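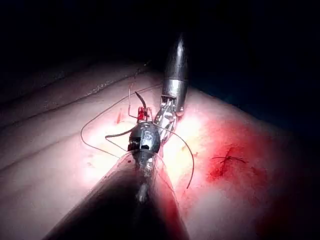 Chores are a handling problem

The question I am asked most often, by people who know I spent my working life in a repair shop, is whether a machine can do the mending yet. They mean socks, hems, buttons, the torn pocket on a work jacket. My answer is no, and I expect it to stay no for longer than the advertising suggests. The reasons are worth setting out in order, as most of the public argument is about the wrong part of the job.

The usual assumption is that sewing is hard for a machine because stitches are small and must be placed accurately. Accuracy was solved long ago. An ordinary lockstitch machine places stitches more evenly than I can, and it has no idea what it is sewing. It works because a person has already done the difficult part: found the tear, turned the garment, flattened the layers, lined up the edges and kept them lined up while the needle ran. The machine contributes speed and repetition. The operator contributes handling.

Hand stitching with a curved needle is a cleaner test, and surgical practice pads are a good place to run it. The pad is soft and stays where it is put. The light falls on the work. Two slim instruments with jaws at the tips pass the needle and tie the knot, and the thread lies in loops across the surface between them. Every one of those conditions favors the machine, and the task remains difficult. The needle has to be held at a usable angle along its curve, and it can turn in the jaws. The thread is the worse problem. A needle is rigid, so once its position is known at one end it is known at the other. A length of thread has no such courtesy. Pull one loop and two others move, and one of them may go under the tool.

Janelle Lumanlan, who teaches alterations at Navach, makes her beginners tie off with tweezers for their first session. Her point is that fingers feel tension before the eye sees it. Take the fingers away and the student begins to watch the thread closely, badly, and slowly. Machines that work mostly by camera are permanently in that first session. Thread is thin, it looks much like its own shadow, and it disappears behind whatever is holding it.

I do not want to overstate the case. I have followed this work with interest, and the direction is plain enough. Two arms can be made to cooperate. Controllers learned from human demonstrations cope with small variations that would have stopped an older, scripted system. Anyone who says a robot will never sew by hand is guessing.

My objection is to the jump from the bench to the house. In May my former employer, Wilfredo Catacutan, kept a tally of everything that came across the counter of his shop in Vendarville. There were 114 items. Two of them matched, a pair of curtains from the same window. The rest differed in fabric, weight, age, cut and kind of damage, and 3 arrived with something still in the pockets. His son Crisanto, who does the costing, allows more time for inspection than for stitching on most of the tickets. A machine that stitched instantly and perfectly would leave the larger part of that labor untouched.

The same division appears on the shop floor. Eduardo Belmonte ran the finishing line at Pascual, where cushion covers were closed by hand after filling. The firm looked at automating the closing stitch and stopped when it wrote down what the closer did between stitches. She pushed stuffing back in, rejected covers with a pulled thread, eased a long edge to meet a short one, and restarted when the thread snagged. None of this was in the job description. All of it would have had to be in the machine.

Folding laundry, loading dishwashers and making beds have the same structure. Each contains a motion that can be shown in a short video, surrounded by sorting, untangling and recovery. Published success rates tend to describe the motion. A household needs the whole sequence, started from whatever state the room happens to be in, and a failure needs to be cheap. If a machine succeeds on 100 socks and sews the next one shut, somebody still has to inspect the basket, and inspection was most of the work.

Imelda Dimaculangan, a retired operating room nurse who reads my drafts, disagrees with me on timing. She argues that surgery will pay for the hard parts, since a hospital can justify equipment that a kitchen cannot, and that the methods will then get cheaper. She may be right about the methods. I am less sure about the equipment. Surgical instruments are built for a small, prepared field with a trained person in charge of it. The mending basket offers neither.

What I would like to see measured is recovery. Take a machine that can complete a stitch, drop the needle, put a twist in the thread, fold the fabric back on itself, and record how often it gets back to work unaided and how long it takes. Report that number next to the success rate. The Clillonska repair group has asked for something similar for home appliances, where a jam counts against the machine until it is cleared. I would apply the same rule to anything sold to do chores, and I would start with a sock.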